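Torben Heitmann
May 6, 2023

Sorting the small stuff at Tistcombe today. One tray, a few compartments, no lids.

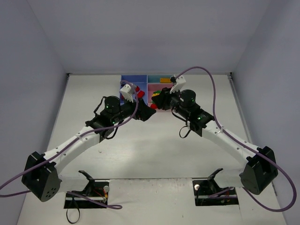
I used to keep everything in jars – too much unscrewing. With a tray I can see what I have.

2/ Rule I'm trying: one kind of thing per compartment. If it doesn't have a home it goes in the drawer until March.

3/ Pink and blue compartments are easier to remember than labels. I quit labeling after 2 tries.

4/ Aiman Krishnan asked if it slides. On a smooth table, a little. Push it up against the back wall.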